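Version 2 of the card, Aug 8, 2023. Column names changed from version 1, so read "Changes" before merging old files.

# Bromemow: shoes and shoeboxes on a desk

Bromemow is a set of 500 written records about shoes, the boxes they are sold in, and the wrapping that goes between the two. Each record covers one view of a work surface and lists the things on it: what they are, which way they face, what state they are in, and which printed text can be read. The records were written at Rukavton and keyed in with Clendix, a plain form tool that writes one row per item.

The card covers the terms used in the records and the rules for filling them in. File formats are near the end.

## What gets a row

A row is written for each separate thing that a person packing or unpacking shoes would need to name:

- a shoe
- a shoebox, or a lid if it is off the box
- tissue or other wrapping
- a loose part, such as a lace, an insole or a strap
- clothing or fabric touching any of the above
- anything else on the surface that has to be moved before the box can be opened flat

Furniture gets one row only, under `surface`. Screens and their contents are noted once under `background` and are never transcribed.

## Shoe terms

The shoe vocabulary is short. Trade terms were dropped wherever an everyday word did the job.

| Term | Use for |
|---|---|
| `upper` | everything above the sole |
| `toe` | front of the upper, with `perforated` yes/no |
| `collar` | padded edge of the opening |
| `lining` | inside face of the collar and heel |
| `seam` | stitched line on the outside |
| `laces` | with `flat` or `round` |
| `sole` | rubber part, with color recorded separately from the upper |

Collar and lining were one term in version 1. They were split because they often differ in color, and the lining is what tells two plain white shoes apart when the logo is out of view.

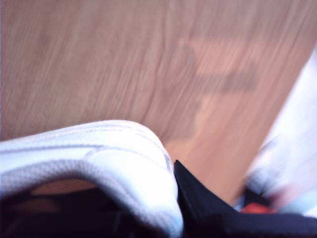 *White sneaker from close up: side seam, padded collar, strip of tan lining. Black fabric at right.*

For a partial shoe, record the parts that can be named and leave the rest blank. Do not infer the sole from the upper. Do not enter `left` or `right` for a shoe unless the curve of the toe or the full outline is in view; enter `side_unknown`.

Strong blur does not void a record. Color and general outline usually survive it, and both are accepted. Stitch pattern and mesh type are accepted only if the part itself is sharp enough to check. Shadows are not items. A shadow with a clear outline can go in `notes`, with no guess at its source.

## Box terms

Box rows have more columns than shoe rows, mainly because a closed box has to be described well enough that the next person can pick it up and open it the right way.

`pose` takes one of these values:

- `flat`: resting on its base, lid up
- `long_side`: standing on a long side
- `short_side`: standing on end
- `tilted`: leaning on something
- `pose_unknown`

`notch` records a finger or thumb cutout, and `notch_edge` says which edge it is on as the box currently stands. A box turned onto another side gets a new value. Where the notch shows the inside, enter what is seen through it under `contents_visible`. This column is for wrapping and bare cardboard as well as shoes. It is not a statement about whether the box is full.
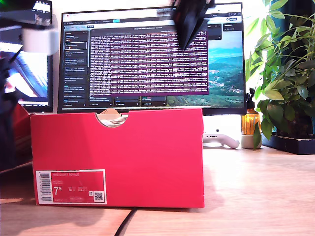 *Red shoebox, notch along the top edge, tissue paper showing through. Size 7.5 on the label.*

### Label text

Label text is copied only where it can be read letter by letter. The order is: brand and model, size, everything else.

1. Copy the model line in the case it is printed in, for example `NIKE COURT ROYALE`.
2. Enter the largest size figure under `size_main`. If the half is printed as a small raised 5, enter it as `.5`.
3. Do not fill in the other size systems from a chart. If the figures are too small, enter `unreadable`.
4. Barcodes and QR codes are entered as present or absent. They are not decoded.
5. Recycling marks and fine print go under `label_other` as present or absent.

A size on the label describes the label. It is not carried over to any shoe row, even if there is a shoe beside the box. Boxes get reused, and the set has no way to check.

### Color

Color is one word plus an optional modifier (`dark`, `light`, `washed`). Lid and base are entered separately when they differ. Use the color of the most evenly lit face. Glare on cardboard shifts red toward pink, and version 1 had boxes entered both ways from one view to the next. The current rule is to take the stronger color and put `washed` in the modifier.

## Shoe and box together

When both are on the surface, add a `relation` row. Allowed values are `beside`, `in_front`, `behind`, `on_top`, `inside` and `partly_inside`. Direction is always from the reader's side of the desk, with the box as the fixed point. A shoe to the right of the box with its toe pointing left is therefore:

```
relation: beside
side_of_box: right
toe_direction: left
```

The sole color goes in even where it is close to white. `off_white` is an allowed value for this purpose and for no other part. For laces, `laces_crossed` is yes or no.

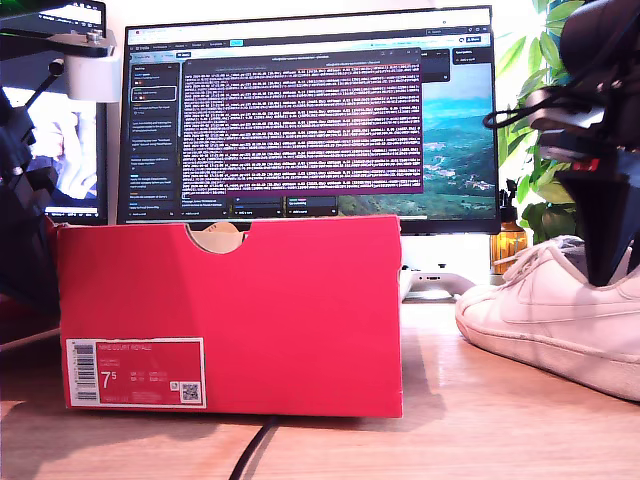 ## Wrapping and loose parts

Tissue is entered as `tissue` with color and one of three states: `folded`, `crumpled` or `flat_sheet`. Sheets of two colors in one box get two rows if both colors are clear. Do not count sheets.

Corrugated cardboard is entered as `cardboard`. The inside of a box counts as cardboard only under `contents_visible`, never as a row of its own.

Loose parts are harder. A strap seen without the rest of the item could belong to a shoe, a bag or a garment, and the temptation is to pick whichever is most common elsewhere in the records. The rule is to enter the least specific word that is still true.

| If it could be | Enter |
|---|---|
| strap, handle or edge of something | `long_part` |
| cup, bowl or other container | `round_container` |
| sock, sleeve or cloth | `fabric` |
| shoe, kind not clear | `shoe` | 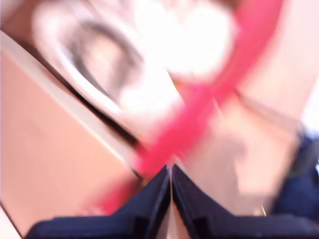

The `certainty` column applies to the item word and to nothing else. It takes `sure`, `likely` or `no`. Color keeps its own value and can be firm while the item word is not. A bright pink band running down at a slant, too smeared to tell as a strap or a handle, is `long_part`, color `pink`, certainty `no`. Anything white next to it with a dark curved outline goes in as `round_container` with certainty `no`, and the notes column stays empty unless there is something to add beyond the outline.

## Columns

Each row has 15 columns. Those not covered above:

- `record_id`: whole number, no leading zeros
- `row_id`: restarts at 1 for each record
- `surface`: `wood_light`, `wood_dark`, `cloth`, `other`
- `background`: free text, short
- `notes`: free text, no line breaks

Blank means the column does not apply. `unreadable` means that it applies and could not be filled in. The two are not interchangeable, and most import errors come from mixing them.

## Files

```
bromemow/
 rows.csv
 terms.csv
 changes.txt
```

`rows.csv` is UTF-8 with commas and double quotes. `terms.csv` holds every allowed value with its column. Free text is limited to 2000 characters per cell; Clendix cuts longer text without a warning, so check long notes after export.

## Changes

- `collar` and `lining` split (see "Shoe terms").
- `box_position` renamed to `pose`. Old value `standing` has no direct match and must be re-entered as `long_side` or `short_side`.
- `maybe` removed from `certainty`. Use `likely`.
- `off_white` added for soles.
- Size values copied from label to shoe were deleted in February. Any copy older than that still has them.

## Known problems

- Plain white shoes are hard to match from one record to another. There is no shoe ID, and the records should not be used to count pairs.
- Fabric touching a shoe is sometimes entered as part of the shoe in the early records. These have not been corrected.
- `on_top` was used for both a shoe on a closed lid and a shoe on an open box. A separate value is planned.
- `terms.csv` still lists `maybe`. Ignore it.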